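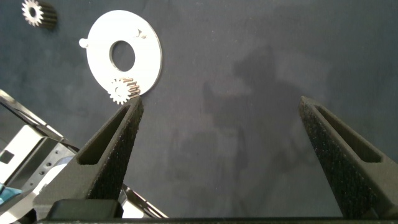

The white plate and two of the small gears, on the dark work surface.

Pruso Gear Plate: read me first

Hello, and welcome to the folder for the gear plate, which has grown a good deal since Floarea Preda first put it together for the Flaswood bench evenings. She has kindly let me tidy her notes into one page, and I've tried to keep her way of explaining things wherever I could. Last revised February 12, 2018.

What the parts are

The plate is a flat white disc with a round hole through it and a short peg. The gears are small spur gears, each with a bore through the middle, and they are the pieces people like to pick up first (I do it too, every time!). We lay everything out on a dark mat, and I'd warmly suggest you do the same. White parts and pale silvery gears are so much easier to find against it, especially late in the evening when your eyes are tired.

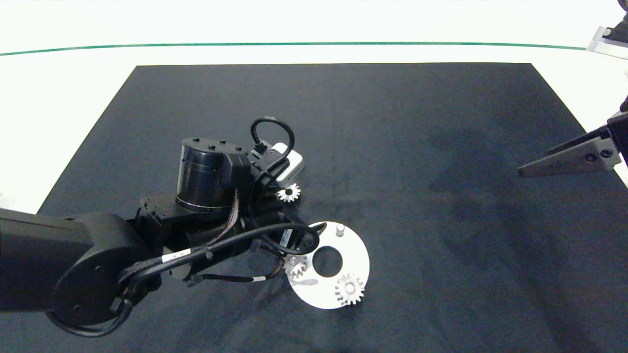

Handling the gears

Pick a gear up by its toothed rim, one side against the other, and keep it upright so you can look straight through the bore. Turn it slowly and check each tooth for burrs before you bring it anywhere near a peg. If it feels tight going on, please don't push. Lift it off, turn it a little and try again, and if it still won't go, put it aside for Declan Harawira, who has the small files and a great deal of patience.

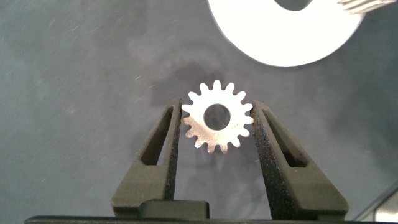
One gear held by its rim, bore open and teeth showing.

What's in the folder

The parts list is in plain text, and the drawings are in the folder marked Barrios, after the old cabinet they came out of. Sheet 332 covers the plate and sheet 1343 covers the gears. Luminița Tudose is redrawing both, so please send her any corrections before August.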